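Chapter 8
Building and Testing a Tabletop Arm in a Shared Workshop

Learning Goals

After completing this chapter, the reader should be able to:
prepare a simulated workspace that matches a real bench;
choose a starting position for an open gripper;
plan a grasp for an object that is not standing upright;
record trial results in a form that other members of a workshop can use.

8.1 From the Bench to the Model

The earlier chapters followed the construction of the Dellora arm, a small machine designed by Ruxandra Husar and Amirhossein Najafi for the members' workshop at Enuvberg. By the end of Chapter 7 the base had been bolted down, the joints wired, and the two-finger gripper fitted and adjusted. The arm can now move. It does not yet have a task.

This chapter gives it one. The arm is to find a drinking cup on a table, close its fingers on it, and lift it clear of the surface. The work is carried out first in simulation and is moved to the bench only in Section 8.5. Builders who share a workshop have good cause to follow this order. Bench time at Enuvberg is booked in periods of 220 minutes, and a bent finger can put the arm out of use for every member who has reserved it that week. A simulated arm may be run at home, overnight, and as often as the builder wishes.

The model should be kept plain at first. A flat tabletop, an even light, and a small number of objects are enough to show most faults in a grasp plan. Surface grain, clutter, and strong shadows may be added once the plain version works reliably. 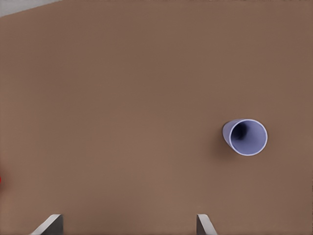
Figure 8.1. Simulated tabletop with the gripper open and a cup resting on its side.

The position in Figure 8.1 is used throughout Sections 8.2 to 8.4. A cup on its side is a harder case than an upright one. Its body narrows from the rim toward the base, so that fingers closing on the tapered part may push the cup along the table instead of holding it. The mouth of the cup also points away to the right, and the approach must allow for this. The gripper must travel forward and to the right before any attempt to close.

Two methods are compared. The first, used by Fereshteh Mousavi in her own home build, grips the cup across its body. The second places one finger inside the rim and one outside. Each method is run for 900 trials, and the reader is asked to keep a full log of both — failed trials included.

Before You Begin

Confirm that the joint limits entered in Chapter 5 are still in the model file. Set the gripper to fully open. Save a copy of the starting position under a new name, as later exercises return to it.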